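Twelve Ways to Be a Hole: Loretta Alcantara on the Joy of Shape Sorters

by Tavion Esposito

Loretta Alcantara's kitchen in Zistadbridge has one shelf for plates and four for shape sorters. There are wooden ones with chewed corners, a tin one that came from Zamora wrapped in a bath towel, and a plastic drum that rattles every time a truck goes by. She started picking them up 19 years ago when her son was a baby. He moved out last fall and the sorters stayed.

"He asked if I wanted to clear some space," she says, pouring me coffee. "I said yes, let's get rid of the plates!"

I had come to talk about the foam ones, which are her newest love. She spent most of March on them, and she gets going so fast on the subject that I gave up on my notebook and just let the recorder run. What wins her over is how plain they are. It's a slab with holes in it and some blocks. No lid, no handle, no song.

"A box sorter swallows the piece and it's gone, and the kid has to tip the whole thing out again," she says. "With a slab the piece just sits in its spot and you can see how you're doing. You can pat it. Little kids love to pat things when they're done."

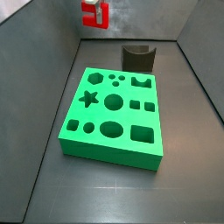
The green foam sorter with an arch-shaped block beside it.

The arch is her favorite piece, and she has strong opinions about it. Most sets she grew up with had a circle, a square, a triangle and maybe a star if your family was fancy. An arch asks for something different. You have to decide which way is up, and a small child will often try it upside down, and sideways, and then upside down again with more force.

"I could watch that for 30 minutes," she says. "You can see them thinking with their whole arm. A circle doesn't care how you hold it. You can be half asleep and get a circle in. The arch wants you to look at it first."

She feels almost as warmly about the three little round holes set close together in a triangle. On a sorter like this they make up one small group among all the big bold shapes, and she says grown-ups tend to skip right over them while toddlers go straight there with a finger. Her niece used to call a group like that "the bowling ball." Loretta has called it that ever since and so, by the end of the afternoon, did I.

I asked whether foam feels a bit cheap next to all that nice old wood. She laughed at me.

"Drop a wooden one on your foot and ask me again! Foam is quiet. If you live upstairs from somebody, quiet is the best thing a toy can be. And it's light, so a kid can carry the whole thing into the next room and set up shop there."

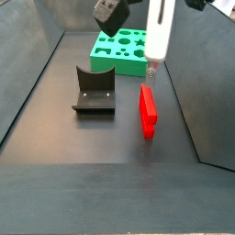 Green foam and a black 3D-printed block, a mix Loretta is all for.

Printed pieces are something she came around to slowly. Lost blocks are the great sadness of shape sorter people, and she used to hunt for replacements at yard sales and in the swap pages of a newsletter called Prerkovico, where she has traded with the same handful of people for years. Now a friend down the street prints them for her. Her advice is to start with a paper rubbing of the hole, measure it twice and make the piece a hair smaller than you think.

"My first one was so tight I had to get it out with a butter knife," she says. "The second one fell over in there like a coin in a bucket. Third one, lovely. You learn your own foam."

She likes the pieces in a plain dark color, too. When every block matches its hole in color, she says, kids play the color game and forget about the edges. Put a black block next to a green slab and the outline is all they've got to go on. 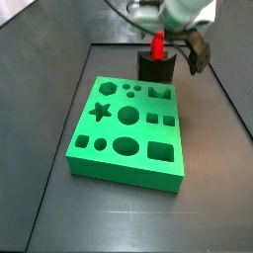

Before I left she made me try it with my eyes closed, using a beige slab from the second shelf. The star was easy. I got the oval after a lot of fumbling, and I spent a very long time pushing a square at a hole that was plainly too small for it while Loretta hummed and refused to help. She keeps a list on the fridge of everybody's times. My name is now on it, under a four-year-old's.

Her next project is a rack for the hallway, because the fourth shelf is full and her friend Sullus, the cat, has started sleeping on the tin one. She is looking for a hexagon as well, wood or foam, any color, as long as the corners are still sharp.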